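Home | Questions | Tags | Unanswered | Log in

Planner says drive insertion is "reachable" but I don't believe it

asked in January by slatbench

We have an arm putting a 3.5-inch drive back into a desktop tower lying on its side. Planning is done in Planero with the stock collision checker. It reports success on 9 seeds out of 9, and that makes me trust it less. The case model is a bare shell. No cables, no drive cage latch, nothing.

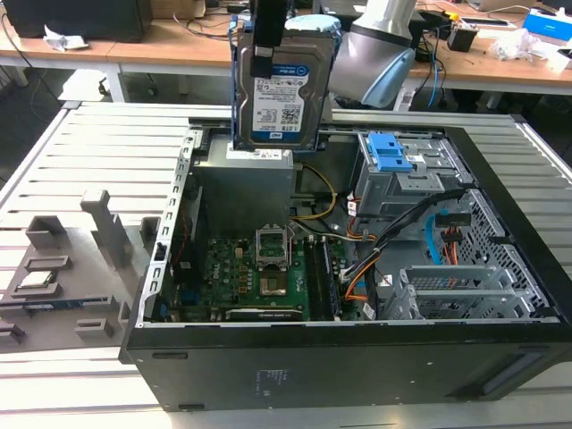 Vendor docs tell me to pad the mesh and move on. With 4 mm of padding every plan fails, with 2 mm they all pass again. Is anyone really getting useful answers out of a checker this way, or are we all just tuning until it goes green?

2 answers

kiltach_user – 7 votes

Mostly tuning, yes. Padding is one number for the whole scene and your cage needs far less than your wiring. Set it per link, turn it off between the caddy and the cage rails for the last stretch, and do that stretch under force control. Planero has no business planning contact. Also check what shape you attached to the gripper. If it's the drive alone, the caddy and its tab aren't being checked at all.

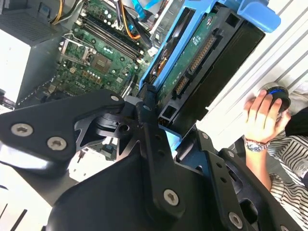 I'd want the wrist camera pose rechecked too before believing any of the margins. A hand-eye calibration that's a little off eats 2 mm without logging a thing. For cables I gave up on models and use a keep-out box. Crude, but I can read it.

rakena99 – 0 votes

Just switch to Ploletti, it has learned collision checking and you don't need meshes. Worked on our demo.

 – comment by slatbench: Worked how many times, and with cables in the case?

Contact | Copyright Bench Answers | Back to top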